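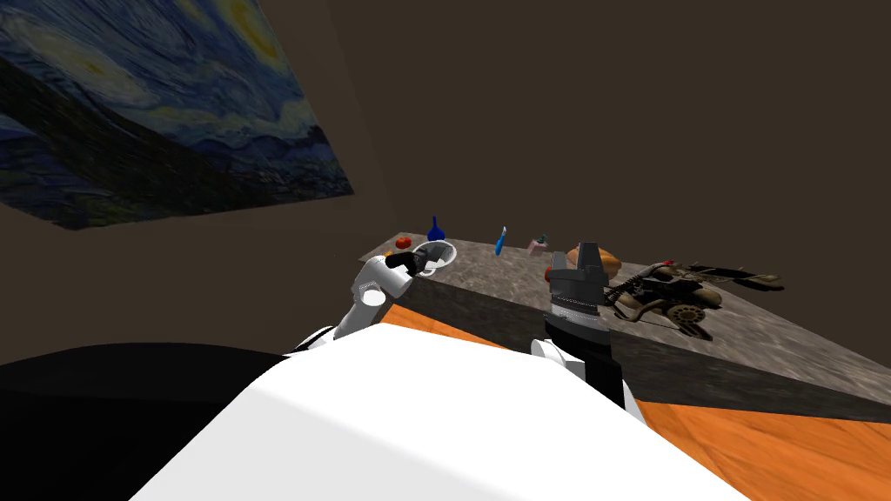 Setting up a wrist camera in the simulator before you build the real thing

I've been putting together a two-armed robot in a corner of the Musbridge workshop, and I burned a whole month (November, if you must know) drilling camera brackets that pointed the wrong way. So now I do the wrist camera in the sim first. It's so much nicer! You move it, you look, you move it again, and no aluminum gets hurt.

I'm using Trumel for the sim and my own robot model, which I call Mistel. Any simulator that lets you hang a camera on a robot link will do the job.

1. Build a messy table.
Put out a mix of stuff. I like a plate, a bottle, a loaf of bread, and one awkward thing like the old rotary phone. Small things matter too, so toss in a few of those. Give the table some room at the front so the grippers can get over the edge without banging into it.

2. Attach the camera to the wrist link.
Attach it to the wrist and NOT to a finger, or your picture will slide around every time the gripper moves (ask me how I know). I start with the camera 48 mm back from the gripper base and tilt it 5 degrees at a time.

3. Open the gripper all the way and look at a plain surface.
With nothing behind the fingers, their edges are super easy to see. Check that both tips are in view and that the gap between them is clear.

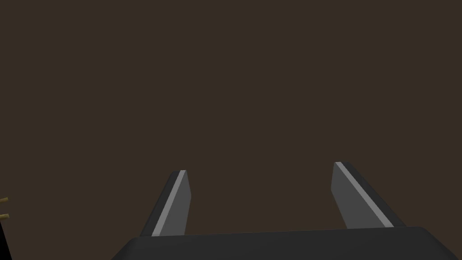 Wrist view with the fingers open against plain brown. Both tips are showing.

If the base is hogging more of the picture than you want, slide the camera up a little and try again. I went through 9 positions before I was happy, so don't get discouraged.

4. Close the gripper and check again.
Mine looked great open, and then one tip ducked behind the other when it closed. A tiny sideways shift fixed it.

5. Save a test batch.
I run 1,000 random arm poses overnight and flip through the wrist pictures with my coffee. You're looking for poses where the camera ends up inside the table or the other arm. Write down the joint angles for the bad ones.

6. Copy the numbers to your bracket.
Measure from the same spot you used in the sim! My bracket is cut from Lozano flat bar, with slotted holes so I can still nudge it. Snug the bolts, compare the real view to the sim view, then tighten everything down.

Next up is the cable routing, and I still need to order longer zip ties.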